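Relatório de progresso -- segundo período
Projeto Nulevis: ensaio de acabamentos de base aquosa para mobiliário escolar em madeira clara
Entidade executora: Oficina Mondach

1. Âmbito do período

O presente relatório cobre os trabalhos realizados entre setembro e dezembro, correspondentes às tarefas T2 (preparação de provetes) e T3 (aplicação e cura) do plano aprovado. A tarefa T1, relativa à seleção de fornecedores, ficou encerrada no período anterior e não é retomada, salvo no que respeita à substituição do endurecedor descrita no ponto 3.

2. Preparação de provetes

Foram cortados e lixados 298 provetes de faia e bétula, a partir de dois lotes de madeira entregues pela serração Podach. O teor de humidade foi medido à entrada e repetido antes da aplicação da primeira demão. Dezanove provetes ficaram fora do intervalo admitido no protocolo e foram retirados da série; 19 peças de reserva, do mesmo lote, ocuparam os respetivos lugares, pelo que a dimensão da amostra se mantém.

A lixagem final fez-se com grão mais fino do que o previsto na candidatura. Com o grão inicial, a primeira demão levantava a fibra na bétula e obrigava a uma passagem intermédia que alterava a espessura do filme. A mudança foi comunicada por escrito em outubro e aplica-se às duas espécies, para não introduzir mais uma variável na comparação.

3. Aplicação e cura

Estão em ensaio três formulações, designadas Shi A, Shi B e Shi C. As duas primeiras diferem apenas no teor de sólidos. A terceira inclui um endurecedor cujo fornecimento foi interrompido em outubro; o produto equivalente chegou cinco semanas depois e passou nos testes de compatibilidade. Os provetes Shi C arrancaram, portanto, com atraso em relação aos restantes.

O tempo de cura foi fixado em 36 horas entre demãos, em câmara com temperatura e humidade registadas. Houve uma falha de registo durante uma noite de novembro, por avaria do sensor. Os provetes que se encontravam na câmara nesse intervalo estão assinalados na folha de dados e serão tratados à parte na análise -- não foram eliminados.
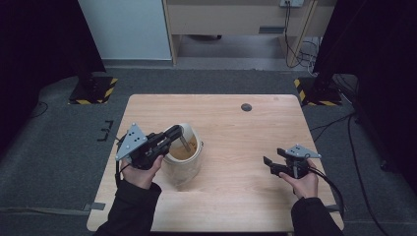
Figura 1. Recipiente cilíndrico de cor creme com líquido acastanhado, sobre tampo de madeira clara.

4. Resultados preliminares

A resistência à abrasão foi medida nos provetes Shi A e Shi B. A formulação B apresenta menor perda de massa nas duas espécies, com diferença mais nítida na faia. Na bétula, a dispersão dos valores é elevada e não permite ainda ordenar as formulações com segurança. Os ensaios de resistência a líquidos frios (água, café, tinta de caneta) estão concluídos para a faia e a meio para a bétula. A tinta de caneta continua a ser o caso desfavorável: deixa marca visível em ambas as formulações após o tempo de contacto mais longo.

A aderência por corte em grelha não revelou destacamentos nos provetes ensaiados até à data.

5. Execução financeira

A despesa do período ficou abaixo do previsto na rubrica de consumíveis e acima na de serviços externos. O desvio nesta última, de cerca de 450 euros, resulta da calibração do sensor substituto da câmara. Propõe-se a compensação entre rubricas, sem alteração do montante total financiado. Os comprovativos seguem no anexo B.

6. Desvios e medidas

O atraso na série Shi C transfere os respetivos ensaios de abrasão para o início do período seguinte. A tarefa T4 (envelhecimento acelerado) pode começar com as séries A e B na data prevista, entrando a série C logo que complete a cura. Não se pede, por agora, prorrogação do prazo final.

7. Trabalhos previstos

-- Conclusão dos ensaios com líquidos frios na bétula.
-- Abrasão e aderência na série Shi C.
-- Início de T4 e instalação do segundo registador na câmara.
-- Envio da folha de dados revista, com os provetes de novembro identificados em coluna própria.

Anexos: A (protocolo de lixagem revisto), B (comprovativos de despesa), C (registos da câmara de cura).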